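Fodinance Community Help > Home & Workspace > Seating

Fabric office chair for a concrete floor: clean up an old one or start over?
162 views

mugandstapler
Nov 11, 2024

Hi all! I just moved my little sewing pattern business into a ground floor unit and I LOVE it. Big windows, smooth concrete floor, space for a real cutting table. What I don't have is decent chairs. The shop next door is getting rid of a few upholstered office chairs, gray fabric, the kind with the low back that curves around you, and I can have them for next to nothing if I pick them up soon.

They're comfy — I sat in one for a whole cup of coffee and didn't want to get up. But the seats look kind of dull, and one has a mark on the front edge that could be tea. The arms are a bit sticky too. My questions are: can you really get a fabric seat clean without taking it apart, what do you do about sticky black armrests, and will the wheels be okay on bare concrete? The ones I tried felt like they wanted to roll off to the far wall every time I stood up.

I have a regular vacuum and one of those small Malia spot cleaners. I'd rather not buy much more. Thanks so much!!

pinecone_desk

Take them. Fabric chairs clean up great. Vacuum, then soap and water. I did mine in August out on the porch and they were dry by dinner.

Wheels: get soft ones, the hard ones are for carpet.

threadbare_and_happy

Oh, I'm so excited for you, this is my favorite kind of project! I've cleaned up a lot of chairs for our studio (we're in the old Skanton building, concrete everywhere) and gray fabric is about as forgiving as it gets.

Start dry. Use the crevice tool on your vacuum and go all the way around where the seat meets the back, and underneath the arms as well. You'll be amazed what comes out. I've found pins, half a pencil, and more crumbs than I want to admit to. If you skip this step the crumbs turn to paste once you add water, and then you're picking at it with a toothpick like I was on my first one.

Look for a tag under the seat before you wet anything. A W means water-based cleaner is fine. An S means solvent only, so leave the Malia in the closet for that one. No tag? Dab a damp white cloth on the back edge, let it dry overnight, and see if it leaves a ring.

For the actual washing, put a tiny squirt of dish soap in warm water, wring your cloth out hard, and do the whole seat from seam to seam. Please don't just scrub the tea spot! That's how you end up with one beautiful clean circle in the middle of a dull seat. Go over the spot with the spot cleaner last, two light passes, and let the chair dry with a fan pointed at it. Foam holds on to water a lot longer than the cover does, so give it a full day even if it feels fine on top.

Sticky arms depend on what they're made of. Hard plastic, use dish soap and an old toothbrush and you're done. If it's a soft coating that's breaking down, it may stay tacky whatever you do, and a cloth cover is the easy way out.

On the wheels I agree with pinecone_desk. Pull one out first and measure the stem, they don't all match. I ordered a set of 12 from a seller called Simões without measuring and had to send every last one back. The soft ones grip a smooth floor so much better, and they're quieter — my downstairs neighbor noticed before I did!

One more thing, about color. Get the gray ones even if someone offers you nicer looking black ones, because gray with a bit of variation in it hides so much between cleanings. Ours has a mottled gray seat with a darker gray back that wraps around, and it lives on bare concrete. I like that pairing a lot, the dark part sits where your shirt rubs and the speckly part sits where the crumbs land. You can see the shape of the black arms too, and there's a dark navy cloth over the right one. Navy looks so good next to the gray! I hope yours turn out just as nice, and please come back and show us.

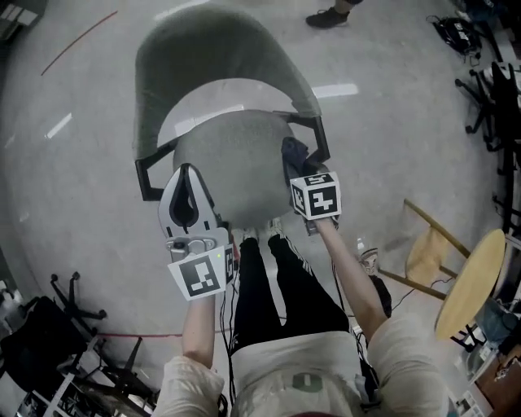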